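Review: the Gwynne Household Health Cost Workbook, second edition
Posted 1/1/25 by Morfudd Bellis

I have been meaning to write this one up for ages, and a quiet holiday afternoon with the dishes done seemed like as good a time as any. Some of you will remember that I spent a good part of last year arguing with my brother-in-law about health coverage. He thinks the market can sort it out, I think we should all be in one big pool and be done with it, and neither of us could ever say what our own families were really paying. We were throwing national figures at each other over the potato salad! So when Mabli Lougher from my reading group told me there was a workbook meant for exactly this kind of kitchen-table argument, I ordered it that same night.

The Gwynne workbook is a fat spiral-bound thing with 42 worksheets, and it comes with a little paper slide chart tucked in the back cover. The idea is simple. You gather up your pay stubs, your plan booklet, your pharmacy receipts and those maddening letters that say THIS IS NOT A BILL, and you work your way toward one number: what your household spends on health care in a year, all in. Then the second half lets you try that number against different ways of paying for it. There's a public plan paid for by taxes, a public option alongside private insurance, a high-deductible plan with a savings account, and two or three mixtures of those.

I'll start with what I loved. The worksheet on the employer's share of the premium is worth the price all by itself. I had never once thought of that money as mine (my husband still doesn't, and we have agreed to leave it there). You copy one figure off your year-end tax form and suddenly the whole conversation looks different. I sat there with my tea going cold and did the page over again to make sure I hadn't slipped a decimal. 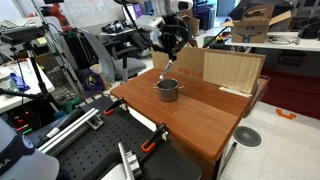
The paper is nice and heavy, too, and takes an eraser well, which matters more than you'd think when you are on your fourth try at coinsurance. The print is large. The instructions are written by somebody who has clearly sat on hold with a billing office and come out the other side with her sense of humor, and there's a glossary I have lent to two neighbors already.

Now for the grumbles. The tax pages in the second half ask you to pick a rate for the public plan, and the book gives you only 5 to choose from. I understand why, it keeps the slide chart from turning into a road map, but my brother-in-law spotted it right away and said the rates were picked to make the answer come out rosy. I don't agree with him. Still, I would have liked a blank line where he could write in his own and be quiet. The Solwood planner, which I tried a couple of years back, does let you fill in whatever you like, although it is so dry that I gave up on it before I got to prescriptions.

Dental and vision get one page between them, and hearing aids get a single line. If you are caring for an older parent, as I was until last February, you will run out of room very fast. I ended up taping in a sheet of notebook paper.

One more thing, and it's a small one. The slide chart sticks. Mine stuck at 1003 dollars a month, which gave me a real fright the first time because I thought it was telling me something. A bit of wiggling freed it.

How long does it take? The cover says 60 minutes. Oh, my. If your papers are in perfect order and you live alone and have never been sick, maybe. It took me three evenings and a phone call to the pharmacy, and Mabli, who is far better organized than I am, needed most of a weekend.

Would I tell you to buy it? Yes, I would, and especially if you go to town halls or write to your representatives. I took my finished summary page to our candidate forum and for the first time I had something to say that began with "in our house" and had a figure after it. People listened, even the ones who plainly didn't care for where I was headed. A man in a feed cap asked to copy down the worksheet title.

My brother-in-law has his own copy now. He has reached the deductible pages and has called me twice to complain about them, so I expect we'll be at it again by Easter.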